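Home Minutes Parts shelf Calendar Contact
Search the minutes Go

Stostari shared workshop - build group minutes, January

Renu Vishwakarma in the chair and taking notes. Started 7:10 p.m.

1. Last minutes. Accepted. The wording "folding works" was changed to "folding was attempted."

2. Shirt folder (Rumum). Two people want to add a second arm. Renu asked what a second arm would do that the first one can't be shown to do yet. The reply was that sleeves need two grips. Fair enough, but we heard the same about the new finger pads. Claimed 29 good folds on the log sheet. The sheet doesn't say what a good fold is, so the number stays out of the report.

3. Work area. Shirt and bed pictures attached.
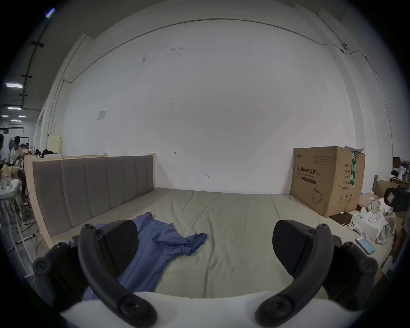
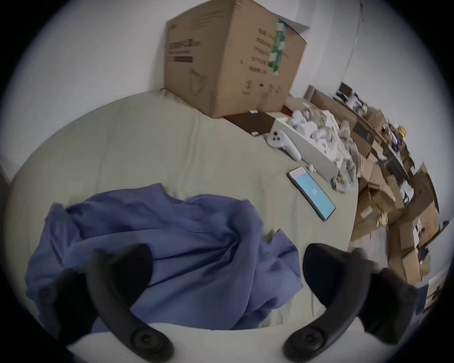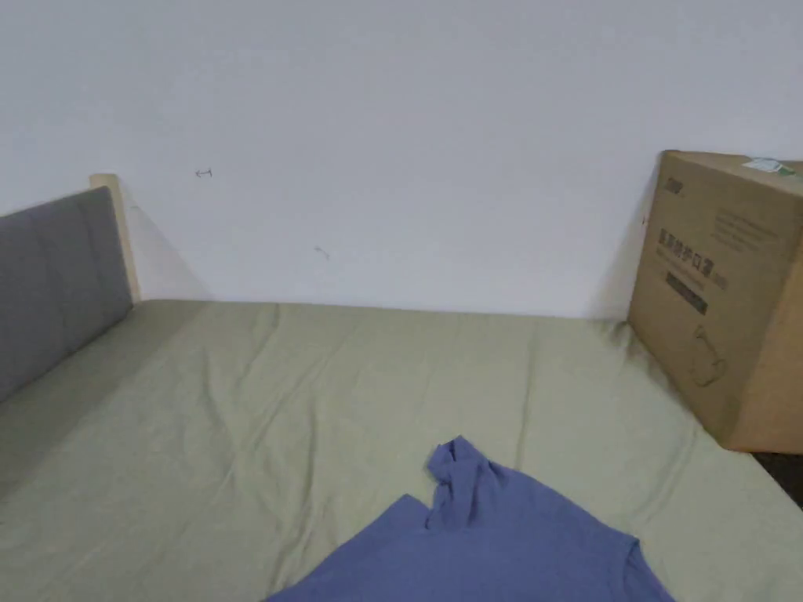 Blue shirt on the bed, mask carton against the wall in the first.

Renu doubts that a soft, creased sheet is a fair test - the folder will end up on a hard table at Cudodmont. Others said a bed is where people fold at home. Not settled. Agreed to do two runs on each surface with the same shirt, crumpled by someone outside the build.

4. Money. Request for a second motor driver from Kandasamy. Put off until item 3 is done.

5. Other. Log sheet gets a column for failed grips. Grumbling noted.

Closed 8:25 p.m.

Recent minutes
Shirt folder, first report
Drill press rota
Kandasamy parts order
Door keys, again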